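Rarnus-Cabos: cartão do conjunto de dados

Resumo
Demonstrações de manipulação com dois braços recolhidas pelos alunos do clube de robótica Kultis como projeto de fim de curso. A tarefa consiste em transferir cabos pretos entre caixas de cartão abertas. A versão atual tem 199 episódios.

Conteúdo
- episodios/: uma pasta por episódio, com vídeo e estados das juntas
- divisoes/: listas de treino, validação (20 episódios) e teste (16 episódios)
- notas.csv: comentários dos operadores, em português

Recolha
Os episódios foram gravados por teleoperação em sessões de 12 tentativas, durante outubro, na sala do clube em Serkstead. Há vistas da cabeça e do punho. As tentativas falhadas ficam no conjunto, com a etiqueta "falha" em notas.csv. A última sessão ficou incompleta.

Montagem
Mesa branca com um pano verde preso por molas metálicas na metade de trás. Três caixas, sempre com a tampa levantada. As posições variam pouco entre episódios.

Imagens de amostra

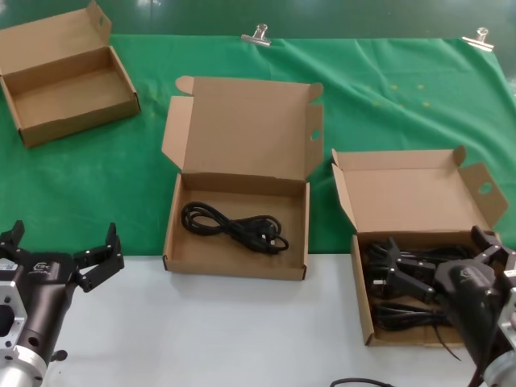
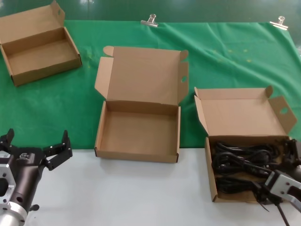
Vista do punho:

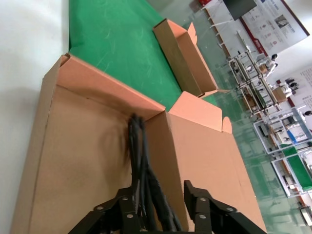
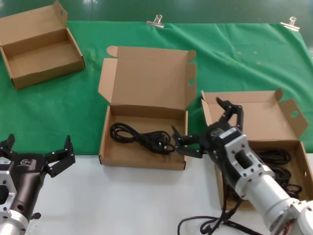 Limitações conhecidas
- Cabos pretos e garras pretas confundem-se na segmentação automática.
- Na vista do punho, os cabos podem aparecer desfocados.
- Os carimbos de tempo das duas vistas não estão alinhados. Usar o script alinhar.py antes de treinar.

Utilização
O carregador Lungu lê as pastas sem conversão:
python lungu.py --dados episodios --divisao treino

Licença
Uso livre para ensino e investigação, com menção ao clube Kultis.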